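Comparing Finger Pads: Notes from the Second Round

Posted 22/11/2019 in Workshop Notes

Readers of this page will recall that in April I undertook to report on the hand-held grippers in use at Kasondale once a sufficient number of trials had been completed. That point has now been reached. The present entry covers the two pad types supplied by Hatport and the older set made by Gruber, and it sets out which of them I intend to retain for the coming season.

The method has not changed. Each operator holds one gripper in each hand, performs a short task at a table, and records the outcome on the sheet before proceeding to the next. A trial is counted as a success only if the object is lifted, carried and released in its intended place without being dropped or marked. Rosario Fontana and Rahel Grabner carried out most of the trials; I carried out the remainder myself and have kept my own results on separate sheets, as I am considerably slower than either of them.

In all, 604 trials were recorded. Of these, 124 were performed with the Gruber pads, which are smooth and rather hard. They remain satisfactory for boxes, books and other items with flat sides. On rounded objects they were poor, and Rahel asked to be excused from using them on eggs after the first morning. I agreed to this request.

The Hatport pads are supplied in a soft and a firm grade. The soft grade takes up the shape of an object very readily, but it wears quickly at the tip, and 83 trials had to be repeated when worn pads were found to have been left in place. The firm grade showed little wear over the same period. Ambros Brunner has suggested that the soft pads be rotated after each session, and I shall adopt his proposal if we continue to order them.
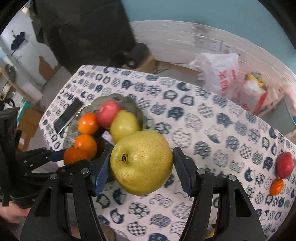

Fruit proved to be the most useful test of the whole series and is the part of the work I would recommend to anyone repeating it. Apples and tangerines are close enough to round that almost any approach will serve. A pear requires more thought, as the fruit narrows towards the stem and the jaws must close on surfaces that are not parallel. The large yellow-green one, clamped between the blue textured pads with its stem end upwards, is a fair illustration of the grip I now ask all operators to use. Gripping nearer to the narrow end was permitted in the first week and gave the least consistent results of any method we tried.

A word is required on the jaws themselves. The black plastic linkages are light, and over a long session this matters more than I had expected. They do, however, develop a small amount of play at the joints. Elfriede Wyss, who looks after the hardware, tightens the screws every 30 trials and would prefer a shorter interval. With a heavy object the play is felt as a slight lag between the hand and the pads. With a tangerine it is not felt at all.

I had also hoped to report on the Odeck controller, which is intended to read the opening of the jaws and pass it to the arm in the next room. Regrettably, the unit was returned to the supplier with a faulty connector, and its replacement has not yet been tested. Hermine Zürcher has kindly offered to run the comparison on her own arm in the meantime. Her results will be given in a separate entry.

My conclusions for the present are as follows. The firm Hatport pads will be fitted to both hand-held grippers as standard. The soft grade will be kept for eggs, ripe tomatoes and similar items — provided that a fresh pair is fitted at the start of each session. The Gruber pads will be held in store for flat-sided work and will not be reordered.

Correspondence on pad materials is welcome, particularly from readers who have used a coarser texture than ours. Please state the jaw opening and the approximate weight of the object when writing.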